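Galería: la celda de picking de Grekwood

Texto y fotografía: redacción de Grillow

La primera vez que entramos en el almacén de Grekwood se preparaban 2000 pedidos diarios con tres turnos y mucha cinta adhesiva. En agosto la dirección presentó a la plantilla el proyecto Wikus, encargado a la integradora Bhardwaj, con una promesa que ya hemos escuchado en otras naves: el robot se ocupa de lo pesado y las personas pasan a «tareas de más valor». Pedimos una lista de esas tareas. Seguimos esperándola.

Lo pesado, además, resulta discutible. Los artículos que se sacan a mano de las cajas pesan poco. Lo que cansa es el ritmo, el giro de muñeca y las horas de pie, y las horas de pie siguen en el cuadrante. En el puesto de preparación, quien antes cogía el producto, lo miraba y lo metía en la caja ahora atiende una pantalla, repone los cajones y acude cuando el brazo se queda parado. Una de las operarias lo resume así: «Antes trabajaba con las cosas, ahora trabajo para que trabaje él».

La presentación interna habla de 300 piezas por hora. No aclara con qué piezas, ni cuántas paradas se descuentan, ni quién las resuelve. El catálogo tiene 1431 referencias y muy pocas se parecen entre sí: hay envoltorios blandos, tubos transparentes, cosas con puntas, cosas que brillan. Una mano con experiencia las distingue sin pensarlo y sabe cuándo un envase viene mal cerrado. Esa última comprobación no figura en ningún apartado del pliego. Preguntamos si la haría el sistema y nos contestaron que estaba en estudio.

Tampoco conviene exagerar hacia el otro lado. A varias personas del turno de noche les gusta la idea de no pasar ocho horas metiendo el brazo en un cajón, y lo dicen abiertamente. Piden que la formación sea en horario pagado y que conste en la categoría. Lo primero está firmado; lo segundo, en agosto, todavía no.

Hay otro cambio del que se habla menos. Preparar pedidos era un puesto por el que pasaba casi todo el mundo al entrar, y ahí se aprendía el almacén: qué proveedor embala mal, qué referencias se confunden, dónde se atasca la línea. Si ese puesto desaparece, alguien tendrá que explicar por dónde se empieza. En la hoja de ruta hay un calendario de máquinas bastante detallado. El de las personas ocupa un párrafo.

El trabajo, de cerca

1. Un brazo KUKA con la pinza metida en un cajón gris. Dentro, un paquete magenta, un envase cilíndrico transparente tumbado, una estrella azul y un disco verde oscuro. Surtido variado, aunque bastante más holgado que los cajones que conocen en preparación a las siete de la mañana. 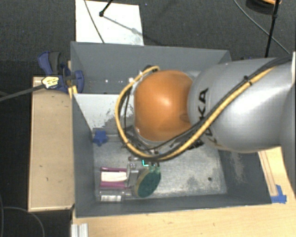

Condiciones de la visita

Grekwood nos permitió hablar con la plantilla en los descansos, sin responsables delante, a condición de no publicar nombres. La empresa leyó las cifras antes de la publicación y no pidió cambios. Bhardwaj declinó responder sobre las paradas y nos remitió al folleto de Wikus, donde la palabra «parada» no aparece. Si trabajas en preparación, aquí o en otra nave, y tu puesto ha cambiado en los últimos meses, escríbenos desde el formulario de contacto de Grillow. Leemos también los mensajes de quienes están contentos con el cambio.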